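Surface Pattern, Unit 10: Scale and Repeat in Furnishing Prints
Handout for the evening group, Bellis Textile Rooms

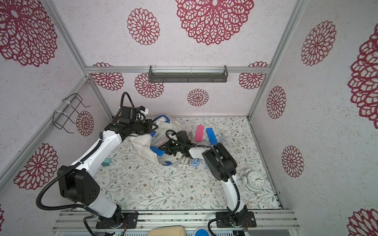
Last term someone wrote on the back of this handout that a big motif always makes a small space feel smaller, and could we please stop recommending them. I've kept the remark in because it gets us going so nicely! My own feeling is that contrast does more of the work than size. Large crimson mandalas on a pale lavender-white ground shout, and the same flowers in a soft gray would hardly raise their voices, though the repeat would be just as big.

A few words to keep straight, then. The motif is the single figure, and the repeat is the distance before the whole design starts over – people mix these up for years, and so did I. A small trailing vine on cream can have a surprisingly long repeat, so do measure before you order cloth (page 476 of the Prilel reader has the yardage tables, and they are worth the squinting).

For next time, please bring 2 swatches you would happily put together, one large in scale and one small, and trace a full repeat of each on plain paper. Tumeck sells offcuts if your scrap bag is running low. Notes of up to 300 words, handwriting welcome, in the tray by the sink.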